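Product Notes: Ullalis Platform Scale Indicator, Firmware 27

The Ullalis bench indicator now ships with firmware 27. The release changes how the unit handles zero tracking and cell input filtering. Existing units can be updated over the serial port with the Kiditura loader; calibration data is kept.

Zero tracking is now set in scale divisions, from 0 to 9. The old percentage setting is converted at first power-up. Check the value before returning the scale to service, as conversion always rounds down.
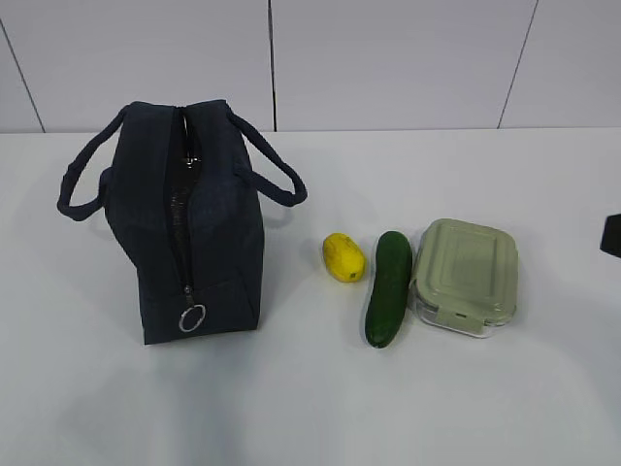

Filter settings have been split into two menus, one for sampling rate and one for averaging depth. At 20 samples per second, the default depth suits most platforms with four cells. Small mixed loads need a second look. Items such as an upright lunch bag, a cucumber and a square glass food container differ enough in weight that one fixed averaging depth will slow the reading on the light ones. Use the step-detect option, menu code 511, which drops the filter when the input changes sharply and restores it once the signal settles.

Wiring for six-wire cells is unchanged. Four-wire cells still require sense jumpers at the terminal block. Lahcen Bennani in applications has the revised wiring sheet and will send it on request.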